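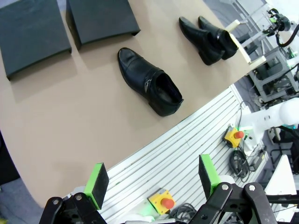 Black dress shoes out on the table.

The bus from Girnthorpe gets in at 27 minutes past eight if the lights are kind, and by then the hall at Enon School is already loud. Chairs going out. Somebody tuning a cello, badly. A box of programs with the wrong month on the front, November crossed through in ballpoint on every single one.

Two schools, one band. That's the short version. Enon had the strings and no brass to speak of, Dolan High had a brass section and a music room with a leaking roof. Last spring they stopped competing for the same kids and started sharing them. Joint rehearsals, one conductor, a bus between the two campuses. Parents were not sure. Some still aren't.

Lorcan Sheehan teaches music at both now and looks like it. Coffee in one hand, somebody's trombone slide in the other. "I had 40 kids in the first rehearsal and I knew the names of half of them," he says. "The Dolan kids sat on the left, the Enon kids sat on the right, and there was an aisle you could of driven a truck through."

So he moved the chairs. Every week, different plan, taped to the door. Trumpets next to violas. A ninth grader sharing a stand with a senior. Grumbling, then less grumbling. By winter they were trading phone chargers and complaining about the same math homework.

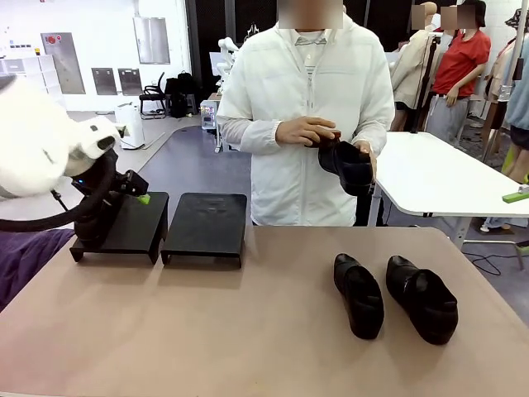 At the table: two black stands, two black shoes, one white robotic arm.

The music took longer. First piece they tried was too hard and he dropped it after 6 weeks, which he calls the best decision he made all year. What replaced it was a set of short folk dances, arranged by Sheehan himself on Sunday nights, with parts for the beginners that are simple but still matter. Leave one out and you hear the hole.

Money is tight, always. The bus is paid for through the end of the school year. After that, nothing signed. Stinevero, the music store on the main road, lends instruments at no charge to any student in the program and repairs them too – the tuba has been in twice – but a music store can't pay for a driver. The Dolan principal wants the rehearsals kept. The Enon principal wants them kept and wants them earlier in the day, so kids with jobs can come.

Talk to the students and they mostly skip all that. They want to know about the spring concert. Who gets the solo. Whether there is pizza. A clarinet player from Dolan said she nearly quit in the fall becuase the ride home was so long, and then didn't, and couldn't say exactly why. Her stand partner, maybe. The dances.
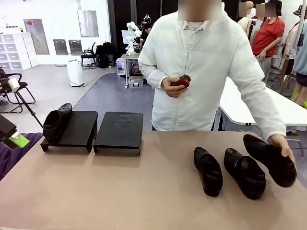
By mid-morning they've run the whole set once, start to finish, and the third dance falls apart at the same place as last week. Sheehan stops them. Sings the horn line himself, loud, a little flat. Laughter from the back row. Again from the top of the page – and this time it holds, more or less, right up to the repeat.

The bus leaves again at noon. Next rehearsal is at Dolan, roof permitting.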